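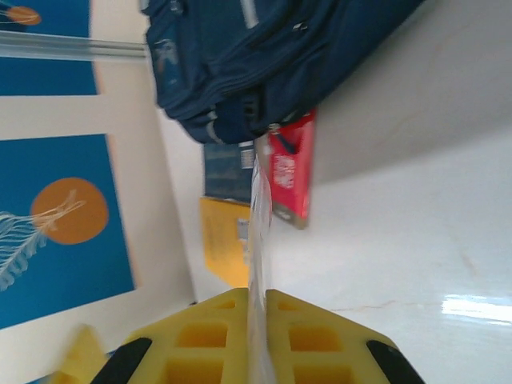

Fadime Duman says she would have been happy with 12 people at the first refill morning in Vukora, and then the line went out the door and past the bakery! By closing time on Saturday, September 12, 2020, shoppers had carried home 700 liters of dish soap, vinegar and cooking oil, all of it poured into containers they brought from their own kitchens.

The idea came from Jisetden, the small grocery on the square, which has cleared one whole wall for the big tanks. Prices are by weight, so an old jam jar works just as well as anything bought new. Kids got to work the taps (with a fair amount of vinegar on the floor), and the olive oil ran out before noon.

Velimir Dimitriou, who owns the shop, had ordered what he thought was a month's supply. He has already called for more, and plans to add rice, lentils and 20 kinds of spice by December. The town is chipping in 3,000 for a second set of tanks.

The next refill morning is in two weeks, doors open at eight. Bring a funnel if you have one!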